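Trultico Phone Trade-In and Device Upgrade Program: Frequently Asked Questions

6 min read
57 shares · 2 comments

The following answers apply to customers who hold a monthly phone plan with Trultico and who wish to exchange a current device for a newer one. Business accounts are covered by separate terms, which are available from the account manager named on the business invoice.

Who is eligible for the upgrade program?

Any customer with an active monthly plan may apply. The account must be in good standing on the day of the application, meaning that no invoice is past due and no payment plan is open. Prepaid customers are not eligible for an upgrade but may trade in a device for store credit.

Customers who joined Trultico through the former Karagiannis network keep their original plan dates. Their eligibility is calculated from the date on which the Karagiannis contract began.

Do I have to wait until my current contract ends?

No. A customer may upgrade early once half of the device price has been paid. If less than half has been paid, the remaining amount up to that point may be settled in one payment at the time of application. The balance appears in the online account under Device Payments.

Which devices are accepted for trade-in?

Trultico accepts most smartphones that still receive security updates from their manufacturer. Tablets with a cellular connection are also accepted. Smart watches, mobile hotspots and basic phones cannot be traded in but may be dropped off for recycling at any store.

A device does not need to have been purchased from Trultico. It must not be reported lost or stolen, and it must not be under a payment agreement with another carrier.

How is the value of my phone determined?

An estimate is given online after the customer enters the model, the storage size and the general condition. The final value is set after inspection at our service center in Stisville. The inspection covers the following points:

The phone powers on and holds a charge.
The screen responds to touch in all areas.
The cameras, speakers and microphone work.
The frame is not bent and the back cover is not missing.
There is no sign of liquid damage.

Light scratches do not reduce the value. A cracked screen reduces it, and the amount of the reduction depends on the model.

What happens if the final value is lower than my estimate?

The customer is notified by e-mail and may accept the new value or ask for the device to be returned. Devices are returned free of charge. If no answer is received within 30 days of the notice, the new value is applied to the account and the device can no longer be returned.

How do I prepare my phone before sending it in?

Please complete these steps before handing over the device:

Back up photos, contacts and messages.
Sign out of all accounts, including the account used to download apps.
Turn off any feature that locks the phone to its owner.
Remove the SIM card and any memory card.
Restore the phone to its factory settings.

Trultico cannot process a device that is still locked to a personal account. Such devices are held at the service center while the customer is asked to remove the lock remotely. Memory cards and SIM cards left in a device are destroyed and cannot be recovered.

Should I include the charger and the box?

Neither is required, and neither adds to the value. Cases and screen protectors should be removed. Accessories sent with a device are not returned.

How do I send the phone?

A prepaid mailer is sent to the address on the account within two business days of the application. The device should be placed in the padded sleeve with the screen facing inward, and the printed form should be included. Please keep the mailing receipt until the credit appears.

Customers may instead bring the device to any Trultico store. The Sanditz store has an inspection desk of its own and can confirm the final value during the visit. This desk closes at 5 p.m. and does not operate on Monday.

My battery is swollen. Can I still mail the phone?

No. A phone with a swollen, leaking or punctured battery must not be mailed or charged. Please switch it off and contact customer care, who will give instructions for safe disposal. The device will not qualify for a trade-in value.

When will I receive my credit?

Credit is applied to the first invoice issued after the inspection is complete. If the credit is greater than the amount due, the remainder carries over to later invoices. Credit from a store trade-in may be used the same day toward a new device or accessories.

Credit cannot be paid out in cash or moved to another account.

Is there a fee to upgrade?

There is a setup fee of $30 for each new device. The fee is waived when the trade-in value is $100 or more. Taxes on the new device are charged on its full price at the time of purchase, as required in most states, and trade-in credit does not reduce them.

Can I keep my phone number and my current plan?

The phone number stays the same. In most cases the plan also stays the same, although some older plans do not support 5G service. Customers on such a plan will be shown the closest current plan and its monthly price before the order is confirmed. No plan is changed without the customer's consent.

Will my new phone use a physical SIM card?

This depends on the model. Phones that support eSIM are set up with a code sent to the e-mail address on the account. The old SIM card continues to work until the code is used, after which it is shut off. Customers who prefer a physical card may request one when ordering, provided that the new phone has a card slot.

May I return the new phone if I change my mind?

A new phone may be returned within 14 days of delivery, with all items that came in the box. If the old device has already been inspected, it cannot be returned, and its value will remain on the account as credit. Customers who are unsure may wish to hold the old device until they have tried the new one. The prepaid mailer remains valid for 30 days.

What does Trultico do with the devices it receives?

Devices in good condition are cleaned, tested and sold as certified pre-owned phones. Others are used for parts or recycled. All storage is erased a second time at the service center, even if the customer has already restored the factory settings.

How do I check the status of my trade-in?

Sign in to the online account and select Trade-In Status. The page shows whether the device has been received, is under inspection or has been completed. Stores can look up the same information with the reference number printed on the form.

Whom should I contact if I disagree with the inspection result?

A written request for review may be submitted through the Help section of the online account. Please include the reference number and any photos taken of the device before it was sent. 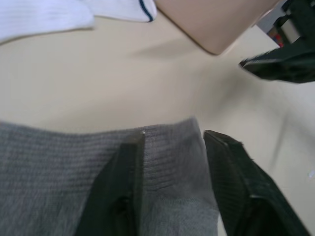
Requests for review are answered in writing, and the device is kept unaltered at the service center until the review is closed. If the review finds in favor of the customer, the difference is added to the next invoice as credit. Each device may be reviewed once.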